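4.3 認識スタックの設定と確認（双腕セル）

本節では、Zellex制御ソフトに認識モジュールPaewaiを接続し、把持候補を計画側へ渡すまでの手順を扱います。アームの原点合わせ（4.1）と手首カメラのキャリブレーション（4.2）が済んでいることが前提です。済んだつもりの場合も、4.2の残差の値だけは見直してください。設定画面の「完了」表示は、処理が最後まで走ったことしか意味しません。

1. Zellexを起動し、「認識」タブからPaewaiを有効にします。状態欄が「接続」になっても、画像が届いているとは限りません。プレビューの時刻表示が進んでいることを目で確かめます。

2. 作業面の平面推定を実行します。石目調のような模様のある天板では、模様の筋を段差として拾うことがあります。推定結果を3Dビューで横から見て、面が波打っていないか確認してください。波打っている場合は平滑化を強める前に、露光を下げて取り直します。

3. 背景マスクを登録します。自動マスクは初期設定で有効ですが、当方ではあまり信用していません。壁面に絵柄のあるセルでは、絵の輪郭が物体候補に混じります。アームを退避させ、可動物をすべて取り除いた状態で背景を取得し、候補一覧が空になるまで手動でマスクを足します。

注意：壁に掛けたかごを背景に含めるかどうかは、先に決めておくこと。背景に含めると認識の候補からは消えますが、衝突モデルには自動で追加されません。計画側ではそこに何もないものとして軌道が引かれます。

4. 対象物を置き、候補の信頼度を確認します。下の配置では、ナプキンの上にナイフ、スプーン、フォークが並び、左アームのグリッパが黄色いボウルの上に、右アームのグリッパがフォークの近くにあります。この姿勢ではボウルの大部分がグリッパに隠れるため、固定カメラ側の信頼度は当てになりません。左右それぞれの候補を別々に表示し、どのカメラが根拠になっているかを見てください。

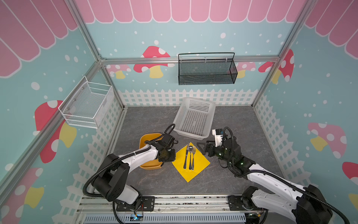 5. 信頼度のしきい値を決めます。初期値のままでよいという説明をPlasateoの導入資料で見かけますが、その初期値が何の食器で決められたのかは書かれていません。手元の対象物で20回取得し、誤検出と見落としを両方記録したうえで決めてください。

補足：金属のカトラリーは反射で深度が抜けやすく、輪郭が正しくても高さが誤っていることがあります。2D表示の枠がきれいに重なっていても、合格にしないでください。深度の欠損率は「詳細」欄にあります。

6. 把持候補を計画モジュールSekevisに渡します。転送の遅れの上限は800 msにしてください。これを超えた候補は破棄され、ログにコード142が残ります。上限を延ばせばコードは出なくなりますが、古い位置情報で腕を動かすことになるだけです。先に画像の解像度と通信経路を疑います。

7. 双腕の干渉チェックを有効にします。チェックの対象は登録済みのリンク形状だけで、腕に沿ったケーブルの被覆は初期モデルに入っていません。被覆がたるんで輪になる部分には、余裕をもった円柱を手で追加します。追加後、両腕を中央に寄せた姿勢を3Dビューで再生し、円柱が肘の動きに追従することを確認します。

警告：干渉チェックの「安全」表示は、モデル上で接触がないという意味です。初回の実行では速度を下げ、非常停止に手が届く位置に立つこと。もう片方の腕を停止させていても同様です。

8. 模擬実行を行います。候補の選択、接近、把持、退避の各段階で一時停止し、計画された手先位置と実際の対象物の位置を見比べます。ずれが常に同じ向きに出るなら4.2に戻ります。向きがばらつくなら、手順2の平面推定か照明を調べてください。

9. 実機で1動作だけ実行します。成功しても設定を保存する前に、対象物の向きを変えてもう一度行います。向きを変えたとたんに候補が出なくなる場合、手順5のしきい値が特定の配置に合わせすぎています。

10. 設定を保存し、ファイルを別の場所に控えます。Paewaiの更新後はマスクが初期化されることがあり、更新履歴にその記載がない版もありました。更新のたびに手順3からやり直してください。

学習型の把持推定（試験機能）について

「認識」タブの下部に、学習型の推定に切り替える項目があります。成功率の数値が画面に表示されますが、これは推定器自身の予測値で、実測ではありません。使う場合は従来方式の候補も並べて記録し、両者の手先位置が2 cm以上離れた候補は実行しない設定にします。この制限は試験機能の画面にはなく、Sekevis側の「候補の照合」にあります。

コード142が止まらない場合は5.1、背景マスクの書き出し形式は付録Bを参照してください。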